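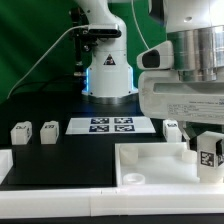
Según Greretti, quitar los marcadores impresos de las piezas sería una cuestión de orgullo: un sistema de percepción que se respete debería reconocer un bloque blanco sobre una mesa negra sin que nadie le pegue una etiqueta. He oído esa opinión muchas veces y sigo sin compartirla.

Un marcador fiducial resuelve un problema concreto. Da una pose con seis grados de libertad a partir de una sola imagen y lleva un identificador. Si la lectura falla, falla de forma visible: el marcador no aparece en la lista de detecciones y el planificador se detiene. Un estimador aprendido suele devolver algo siempre, con una confianza que hay que saber interpretar, y el error se descubre cuando la pinza ya ha bajado.

En Dornby, el software en el que trabajo, revisamos en octubre los registros de 913 intentos de agarre. Yo esperaba encontrar fallos de detección. Los había, pero pocos. La mayor parte de los problemas venía de la calibración entre cámara y brazo, y de transformaciones con la marca de tiempo equivocada. En 18 casos el planificador había usado una pose anterior al último movimiento del otro brazo. Cambiar el detector no habría arreglado ninguno de ellos.

Por eso me preocupa que el presupuesto se vaya casi siempre a la percepción. Una hoja con cuatro marcadores, fija sobre la mesa, permite comprobar la calibración al arrancar y cada vez que alguien sospeche de ella. Es barato y aburrido. Con dos brazos que comparten espacio importa todavía más – cada uno tiene su propio error, y los errores se suman cuando hay que pasar una pieza del uno al otro.

Reconozco los límites. Las piezas de un cliente no llegan etiquetadas, la propia pinza tapa el marcador en el peor momento y una superficie curva se presta mal a llevarlo. Quien vaya a desplegar fuera del laboratorio tendrá que prescindir de ellos. Pero conviene hacerlo al final, con el control y la planificación ya medidos contra una referencia fiable, y conservar los marcadores en el banco de pruebas para comparar.

También pediría mejores herramientas para mirar los datos. Jodo, nuestro visor, muestra juntas la imagen, la pose estimada y la trayectoria planificada, y con eso hemos cerrado más incidencias que con cualquier modelo nuevo.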